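What the Gripper Changed at Our Book Depot

Barnabás Jakab, 9/3/19

I have sorted used books for a living long enough to have bad knees from it. Our depot in Stutgate takes in 400 books on a slow day. They arrive mixed, and someone has to pick up each one, look at the spine, and put it where it belongs.

Last December the company started building a machine to do part of that. The first step was to have people do the picking with hand-held grippers that have a camera on them, so the machine could learn from the recordings. Some of us did it at the depot. Others did it at home or in borrowed rooms, with furniture around, so the thing would not get used to one table and one wall.

I think the work is fair enough. My complaint is about how it is paid and what gets said about it. Sorters are on an hourly rate. Recording is paid by the clip, and a clip where you fumble the book counts for zero. Gonçalo Amaral did 482 clips and was paid for 80 fewer than that. He still spent the time.

The second thing is skill. Management calls recording "light duty." Try picking a thin paperback out of a tight row with two stiff fingers. You learn to tilt it first and to grip low on a heavy textbook. We knew most of this with our hands already, and now we are handing it over. It ought to be priced as training, the same as when Sándor Juhász teaches a new hire.

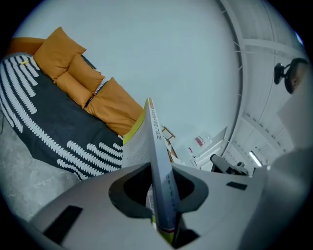
A book with a Chinese title held upright in the hand-held gripper.

I do not want the machine stopped. If it takes the lifting, good. But the depot has 2 open sorting jobs that have not been posted, and we have asked why and had no answer. Put the recording hours on the same rate as the sorting hours, and tell us in writing which jobs stay. Kazuhiro Tsuchiya has been asking for that since spring, and he should get a reply before the next batch of grippers is handed out.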